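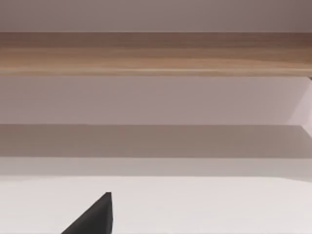

Shelf loads should be printed on the shelf

Most shelving sold for home use carries a load rating somewhere. It may be on the carton, on a leaflet, or on a product page that is taken down when the range changes. It is almost never on the shelf. I think it should be, and that the rating should be given in a form a householder can use.

A single figure in kilograms says little without the conditions attached to it. A board rated at a given load over a short span between brackets will not carry the same load over a longer one. For an evenly loaded board of fixed section, sag rises with the fourth power of the span if the load per metre is unchanged. Double the distance between supports and the sag goes up sixteen times. A buyer who moves a bracket sideways to miss a cable has altered the rating, and the leaflet seldom mentions it.

The second gap is the wall. Makers tend to rate the board and bracket and leave the fixing to the customer, usually with the phrase "use suitable fixings". This is fair as far as it goes, as the maker cannot know whether the wall is brick, block or plasterboard. It does mean that the weakest part of the assembly is the one with no number against it. When I fitted a run of Kelthorpe shelves in a rented flat, the board rating was clear and the bracket rating could be worked out. The plugs in the bag had no marking of any kind.

The third is time. Wood-based boards creep. A shelf of books that looks level in March can have a visible bow two years later under the same load, and a short test tells us nothing about this. Ratings should state whether they refer to breakage or to sag, and if sag, over what period.

What I would ask for is modest. Mark the underside or back edge of every board with 4 items: maximum load, the span at which it applies, the sag allowed, and the test period. A label 300 mm long would hold all of this in type large enough to read from a step stool.

The usual objection is looks. A mark on the underside of a shelf is seen by people lying on the floor. Cost is a better objection, but boards are already stamped with batch codes, and the same stamp could carry a few more characters.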